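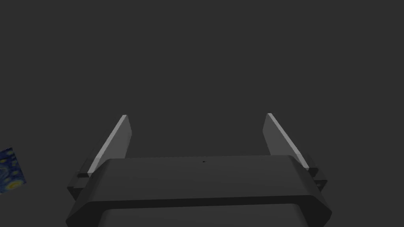

Gripper view in the sim: fingers open, nothing between them, patterned piece off to the left.

How to write a clearance rule your whole team will follow

I love this part of the job. Give me a simulated living room, a two-arm mobile robot and a blank page headed "house rules" and I'm happy until lunch! Our group at Larby has been tidying up its good practice sheet for tabletop work, and the section people ask for most is the one on clearance, so I've written it up properly.

You'll need a simulator with at least two camera views, a log you can search, and somebody who didn't write the rule to read it back to you. Set aside a morning.

Step 1. Name your start state

Write down what "ready" means before you write anything else. Ours reads: "Fingers open, nothing between them, arm not moving, target chosen." One line, easy to check. Boyang Zou wanted to add the gripper's height above the table, and we tried it, but people started arguing over millimetres and skipped the rest of the line. Keep height in the settings file.

Step 2. Check from two views

The wrist view is brilliant for the gap between the fingers and pretty hopeless for anything behind the arm. Use it for the grasp check only. For the route check, switch to the view that looks out over the robot's own body, and go through the room in the same order every time: body, arm, work surface, floor, then the far furniture. We settled on near to far after Hala Ezzat went through 191 old runs and found the notes on nearby things were the patchiest. Everybody had been looking at the back wall first. 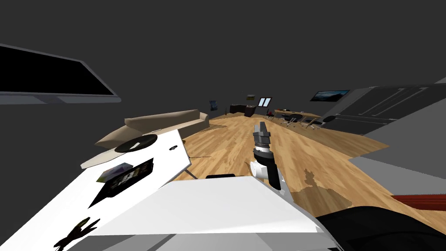 Log the result of each view on its own line, with initials. If the two views disagree, the answer is "not clear", and you start again from Step 1. No voting.

Step 3. Set the zones

Split the space into three: touch, pass and keep out. Touch is the bit of surface you mean to work on. Pass is where the arm may travel without contact. Everything else is keep out, and that includes furniture you're sure you'd never get near. Table edges and corners get their own margin. Ours is 67 mm in the sim, and it's a starting figure, so please test your own!

Don't forget the second arm. If you can't see it, you can't call its zone clear by eye, so read its joint positions from the log before you move.

Step 4. Write stops as verbs

"Maintain awareness of obstacles" is not a rule anyone can follow. "Stop if the wrist enters a keep-out zone" is. Go through your draft and circle every line that doesn't start with stop, check, log, open, close or wait. Sombat Ruangrit did this to my first draft and circled 14 lines. Fair enough, too.

Step 5. Try to break it

Run the rule with the objects shuffled. Flat things are great for this: they overlap, they hang over edges, and a thin one can look like part of the table from a low angle. We ran 1,189 shuffled starts over a weekend and got a lovely long list of odd cases out of it.

Step 6. Keep sim rules and floor rules apart

A rule that passes in simulation has earned a supervised trial on hardware and that's all. Your site's risk assessment and whatever safety standards apply to your machine still come first. Put "SIM" in the title of every sheet that hasn't been through that, in big letters, and change the colour of the header as well.

Hicham Mansour keeps our current sheet in the Dureck folder. If you adapt it, send him your margins and the odd cases you find. He's collecting them for the next version, and I can't wait to see what other people's tables throw up.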